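그릇 바닥에는 왜 동그란 테가 있을까?
흰 접시를 아래에서 올려다보면 보이는 것
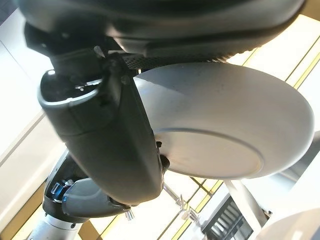
생활 속 물건 | 부엌과 식탁

밥을 먹을 때 우리는 접시의 윗면만 봅니다. 음식이 담기는 쪽이기 때문입니다. 접시의 밑면은 식탁에 닿아 있어서 잘 보이지 않습니다. 사진 속 흰 접시는 밑면이 보입니다. 바닥에 동그랗게 솟은 테가 하나 있습니다. 이 테를 '굽'이라고 부릅니다.

굽은 무슨 일을 할까요?

굽은 접시의 발입니다. 접시 바닥 전체가 식탁에 닿으면 바닥이 조금만 볼록해도 접시가 빙글빙글 돌거나 기우뚱거립니다. 굽이 있으면 동그란 테만 식탁에 닿습니다. 테의 높이만 고르게 맞추면 접시가 흔들리지 않습니다.

굽은 열도 덜 전해지게 합니다. 굽 안쪽에는 식탁과 접시 사이에 얇은 공기층이 생깁니다. 공기는 열을 천천히 전합니다. 그래서 뜨거운 국을 담은 그릇을 올려놓아도 식탁에 열이 덜 갑니다. 국그릇이나 밥그릇에는 접시보다 높은 굽이 달린 것이 많습니다. 굽 쪽을 손으로 받치면 들기도 편합니다.

굽은 어떻게 만들까요?

도자기 그릇은 흙으로 빚습니다. 물레로 그릇을 만들 때는 먼저 모양을 잡고 흙이 조금 굳을 때까지 기다립니다. 그다음 그릇을 뒤집어 물레 가운데에 놓고, 돌리면서 바닥의 흙을 칼로 깎아 냅니다. 남은 부분이 동그란 굽이 됩니다. 이 일을 '굽 깎기'라고 합니다.

다 마른 그릇은 가마에 넣어 굽습니다. 가마 안의 온도는 1,000도가 넘기도 합니다. 그릇에 바르는 유약은 뜨거워지면 녹아서 유리처럼 됩니다. 굽 끝에 유약이 묻어 있으면 그릇이 가마 선반에 달라붙습니다. 그래서 굽 끝의 유약은 닦아 내고 굽는 일이 많습니다. 이런 그릇은 굽 끝을 만져 보면 다른 곳보다 까슬까슬합니다.

점이 있는 그릇

사진 속 접시에는 연한 회색 점이 흩어져 있습니다. 그릇에 점무늬가 생기는 방법은 여러 가지입니다. 철 성분이 든 흙을 쓰면 구울 때 점이 배어 나오기도 하고, 색이 있는 알갱이를 유약에 섞거나 물감을 뿌리기도 합니다. 겉모습만 보고는 어떤 방법을 썼는지 알기 어렵습니다.

집에서 살펴보기

빈 그릇을 몇 개 골라 어른과 함께 뒤집어 봅시다. 깨지지 않도록 수건을 깔고 합니다.

굽이 있나요, 없나요?
굽의 높이는 몇 밀리미터인가요?
굽 끝은 매끈한가요, 까슬까슬한가요?
굽 안쪽에 글자나 그림이 찍혀 있나요?

설거지를 마친 그릇을 엎어 두면 굽 안쪽에 물이 고일 때가 있습니다. 어떤 그릇은 물이 빠지도록 굽에 작은 홈을 내기도 합니다. 홈이 있는 그릇을 찾으면 공책에 그려 둡시다.

낱말 풀이
굽: 그릇 바닥에 붙은 받침 부분
물레: 흙을 올려놓고 돌리면서 그릇을 빚는 기구
유약: 도자기 겉에 바르는 물질. 구우면 유리처럼 된다.
가마: 도자기를 굽는 시설

글: 손혜진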